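# The Thermostat Knows Best

The heating in the Akgül building was installed by a man who believed in zones. There are 20 of them, spread over four floors, and each has its own controller, its own valve and its own idea of what a comfortable room feels like. Trygve Vik, who took over the maintenance contract last September, has come to think of them as tenants.

"Most pay their rent," he says. "Zone 11 does not."

Zone 11 is a corner office on the third floor, where the controller was set to 74 and the people under it wore coats. Vik replaced the sensor. He replaced the actuator. He moved a potted fig that had been breathing on the wall unit. The valve went on opening and closing like a fish, all day, and the radiators clanked along in sympathy.

The trouble was a matter of language. The original controllers, made by Ritum, put out a steady voltage: 2 volts for a valve nearly shut, 10 for one wide open, and everything else in between. Somebody had swapped in a cheaper Flodik unit, which sends pulses. It speaks in on and off, and expects the valve to work out the rest from the rhythm. The valve, which had been listening for a steady note, got Morse code and did its best.

You would think the box might mention this. It does, in a footnote on the back of the installation sheet, below the warranty and above a drawing of a screwdriver. "Output: modulated" is the full text. I have read poems that gave away more.

Iason Andreadis sells controls out of a narrow shop in Starnden and has been taking back the wrong ones for most of his working life. He keeps the returns on a shelf by the door, in their boxes, with the customer's reason written on the lid. "Doesn't work" is the most popular. "Works too much" has its own row.

"They come in with the old one in a sandwich bag," he says. "They want one that looks like it. I have plenty that look like it."
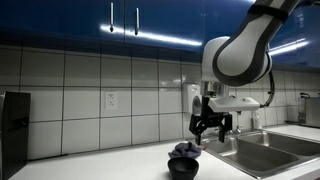
His advice is to ignore the faceplate and ask what comes out of the terminals. Then ask what the valve wants to receive. If the two answers differ, there is a converter for it, a gray lump the size of a matchbox that sits in the line and smooths the pulses into something a valve can follow. It needs its own power supply, of course, and the power supply needs somewhere to live, and by the time you have found it a home you could have bought the right controller and had lunch.

Vik bought the converter anyway. The right controller was on back order, and Zone 11 had started sending him pictures of their gloves. He fitted it above the ceiling tile, labeled both ends, and spent an evening with a meter watching the voltage climb without a wobble. The valve opened halfway and stayed there.

The bill for the whole adventure, counting the innocent sensor and the blameless actuator, came to $1,624. The building's owners asked whether the fig had been charged for. It had not, though Vik did move it back, and he says it looks happier by the window.

Zone 14 has begun to whistle. He is going up there in the morning with the meter and a sandwich.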